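Chapter 4

Sorting and Classes

4.1 Why goods are grouped

A store that holds more than a few kinds of item needs a rule for deciding which items belong together. The rule is called a classification, and each group it produces is called a class. A good rule places every item in one class and leaves none over. Colour, size, weight and date of arrival are all used as rules, alone or combined.

The choice of rule depends on what is asked of the store. A paint merchant is asked for colours, so colour comes first and tin size second. A timber yard is asked for lengths – colour hardly enters into it.

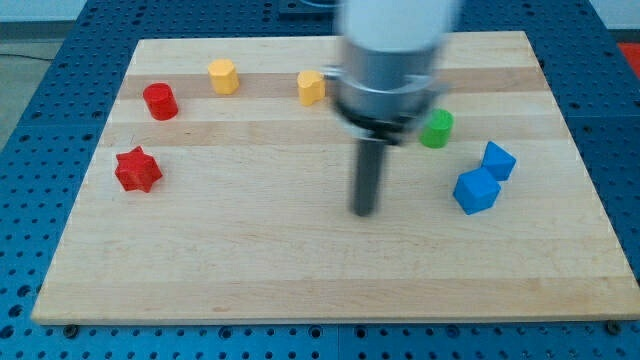

Rules that depend on a single property are called simple. They are quick to teach and easy to check, but they fail when one class grows much larger than the rest. In the Nakthorpe depot study (Pillai and Bangash), up to 90 of every 100 items fell into one class, and staff had to search that class by hand. Adding a second property split it into 4 smaller classes.

Rules that depend on two or more properties are called compound. The order of the properties matters. Sorting by colour and then by size gives the same final classes as sorting by size and then by colour, but the shelves are laid out differently and the walking distance changes.

Section 4.2 sets out how to write a rule so that two people working apart will reach the same result. Section 4.3 deals with items that change class while in store, such as goods that pass a sell-by date.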